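Calls for Participants | Home & Household

September, posted by Uliana Symonenko

Wanted: People Who Doubt That Tidying Tips Work

Tutusley is looking for 40 adults to clear tables for us, and we would prefer people who don't believe in it. I've read more tidying advice than is good for anyone. Most of it promises that if you sort by category, or by room, or by how a thing makes you feel, the mess will stay gone. I have yet to see much evidence. The studies I could find asked people whether they felt better afterward, and people who have just spent a weekend on their closets tend to say yes.

So we're running a plain test. You sit down at a small table with a handful of unrelated household items on it, and you decide where each one goes: trash, kitchen, toy bin, tool drawer, or "I don't know." Half of you will get a printed set of rules first. The other half get nothing. Fabian Lehner thinks the rules group will be faster. I think they'll spend the time arguing with the rules.
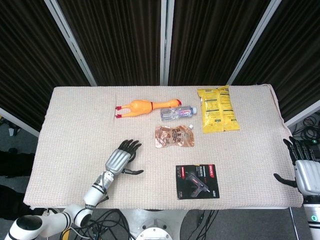 Rubber chicken, water bottle, yellow snack bag, spouted pouch, and a packaged hot glue gun on a cloth-covered table.

The chicken causes more trouble than you'd expect. Is it a toy or a joke, and does a joke get its own bin? Jin-sol Ryu has argued for removing it from the set. It stays.

You should be 18 or older and able to spend a morning with us at the Sugiyama building. No experience needed. Professional organizers may apply, but please tell us, and please don't bring your own labels. If you have written a book on the subject, we'd like to talk to you separately.

We pay $40 for the morning, plus bus fare. You won't get a certificate, and I can't promise your own kitchen will look any different. Results go to everyone who took part, including if they show nothing at all.

To sign up, write to Ursina Aebischer at the Tutusley front desk with your name, a phone number, and one piece of tidying advice you tried and gave up on. Sessions start at 9 a.m. and latecomers will be moved to another session.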